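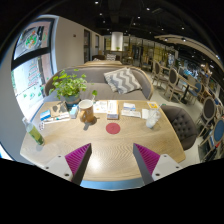 Magenta pads on, mug and coaster up next. Clolus gripper, October 2021.

Pads first. The Farkas sheet says they're good for 1,540 grasps. I've been keeping a tally on the Clolus and the last pair went shiny at 354. Ribs rounded over, mugs sliding. So whose mugs were they testing with?

Three fasteners per mounting plate. The big lower one is the one that backs out. Check it before you blame the software. I blamed the software for most of May.

Munther Tannous swears by threadlocker on all of them. I tried it. Then I had to swap a plate and spent my evening with a heat gun. Witness marks in paint pen now, look at them every morning.

Barnico's setup guide wants you to home the fingers on a "clear, matte surface." Cafe tables are glossy and full of people's junk. Look at the glare on the wood between the fingers up there. I'm not convinced their auto exposure handles it, whatever the release notes say.

Wipe the lens before you recalibrate. Dry cloth. I've seen a full recalibration done over a thumbprint at Broltdale and everyone was very pleased with the numbers.

Someone asked about left/right pads wearing differently. Mine do, left goes sooner. Support said to rotate them. Rotated them. Left still goes sooner.

New pair is at zero on the tally. Will post when it starts dropping things.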